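Mumetti library branch reopens after its winter refit

January 2025

I walked over to the Mumetti branch library on its first morning back, partly for work and partly because I had two books out that were due in December (the fines were paused, I checked, twice). The branch has been shut for 13 weeks while the old heating was pulled out and the reading room was put back together, and I have missed it more than I expected to. There was a line down the steps when I got there! A short one, but a line.

If you haven't been following along, the boiler gave up early last fall and the town decided that as long as the walls were open it might as well fix the wiring too. That turned a small job into a big one. Mumetti readers were sent to the Laltell branch across the river, where the parking is terrible and the children's corner is about the size of my kitchen table. People were nice about it for the first month or so. After that the letters started coming in to this site, and we ran plenty of them.

So what do you get for the wait? Heat, for a start. The radiators that used to bang all through story hour are gone, and I sat by the north windows for a good half hour with my coat off, which I have never done in that building in winter. The front desk has moved to the left of the main door, so you no longer have to squeeze past the returns cart to ask a question. The large print books are now on the ground floor, where they should have been all along if you ask me, and the local history shelves have gone upstairs to take their place. The elevator was serviced too, and it was running fine when I rode it.

There are 266 new titles on the shelves, paid for out of last summer's book sale. I went straight for the mysteries and came away with three, and I saw a good stack of cookbooks and a whole row of graphic novels that the after-school crowd had already started pulling apart. The total collection at the branch stays at 4,000, because older and worn-out copies were cleared to make room. Some of those are on the sale table in the lobby for a couple of dollars each - bring small bills, the desk was short on change by ten o'clock. 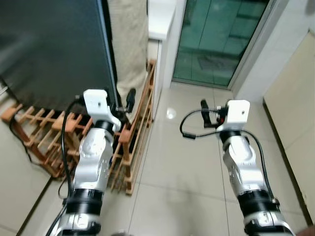
Glossy beige tile, with a wooden rack near the doorway.

The opening itself was pretty low-key. No ribbon, no speeches, just coffee in paper cups and a tray of cinnamon rolls from the Thampi bakery that was down to crumbs before I got near it. I did grab a seat at the knitting table, where I was told very firmly that the group wants its old evening slot back. The library says the evening schedule is still being worked out, and that for now the building closes at six. I'd love to see at least one late night a week return, and I know plenty of people who work in Vullutik and can't get back in time to pick up a hold. If that's you, the drop box by the side gate is open around the clock for returns, and you can ask for your holds to be sent to Laltell, which does stay open late.

A few things aren't finished. The upstairs study room is still locked while it waits for its furniture, and only 2 of the public computers were up when I visited. The printer was working but would only do black and white. I also noticed that the bike rack out front hasn't come back yet, so I ended up chaining mine to the railing along with everyone else's. The library says all of this should be sorted out by spring.

Story hour is back in its usual morning slot and you don't need to sign up. Cards that ran out during the closure can be renewed at the desk with a piece of mail that has your address on it, and fines stay paused through the end of the month. That gives you a little time to look under the couch for whatever you borrowed last fall. I found one of mine in the car.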